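Concrete Floor Sealing: Frequently Asked Questions

Watkins Floor Care. Last revised September 2021.

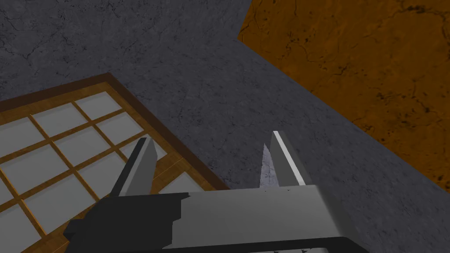 These answers cover penetrating and film-forming sealers on interior slabs, garages and covered patios. They do not cover epoxy systems, polished concrete or exposed driveways.

What is the difference between a penetrating sealer and a film-forming sealer?

A penetrating sealer reacts within the pores of the slab and leaves little or no change in colour or gloss. A film-forming sealer, usually acrylic, cures as a thin layer on the surface. It deepens the colour of the concrete and can be supplied in matt, satin or gloss.

Which one should I use in a garage?

Penetrating. Warm tyres can soften an acrylic film and lift it when the car is moved. Our garage product is Kendano, a lithium silicate densifier with a water-repellent additive. Wekine is our acrylic and is intended for foot traffic only.

How long should new concrete cure before sealing?

We ask for 29 days under normal conditions. Slabs poured in cold weather, or kept under plastic, should be left longer and tested for moisture first.

How do I test for moisture?

Tape a square of clear plastic sheet to the slab, sealed on all four edges, and leave it overnight. Condensation under the sheet, or a darkened patch, means the slab is too damp for Wekine. Kendano can be applied to a damp slab but not to one with standing water. The sheet test is a screening test. Where a floor covering will be laid later, have relative humidity measured in the slab by a flooring contractor.

My floor is blotchy. Will sealer even out the colour?

No. Mottling is caused by variations in trowelling, water content and curing, and an acrylic will usually make it more visible. Apply a test patch in a corner before committing to the whole floor. If an even colour is required, use a tinted sealer or a concrete stain beforehand.

How do I know if the floor has been sealed already?

Sprinkle water on several areas. If it beads, there is a sealer present. Penetrating products will not absorb through an existing film, which must be stripped with Tolla gel and rinsed until the rinse water runs clear.

How much product do I need?

A 15 litre drum of Kendano covers 129 square metres on a steel-trowelled slab and 69 square metres on a broom finish. Porous or older concrete will take more. Wekine needs two thin coats, with 3 hours between them.

Why has my acrylic turned white?

Either moisture was trapped beneath the film or the coat was too heavy. Light whitening can often be corrected by rolling on a xylene-based solvent, which re-dissolves the film and lets the vapour escape. Ventilate the area and remove all ignition sources, including pilot lights.

Does sealing make the floor slippery?

Kendano does not alter surface texture. Wekine in gloss is slippery when wet. Anti-slip powder can be stirred into the final coat.

Can I seal over cracks?

Hairline cracks, yes. Wider cracks should be filled with a compatible polyurethane filler and left to cure. Neither product bridges a moving crack.

Who do I contact about a problem floor?

Send the slab age, the product batch number and the results of the water test to Naheed Naqvi, technical support. Batch numbers are printed on the drum label beside the handle.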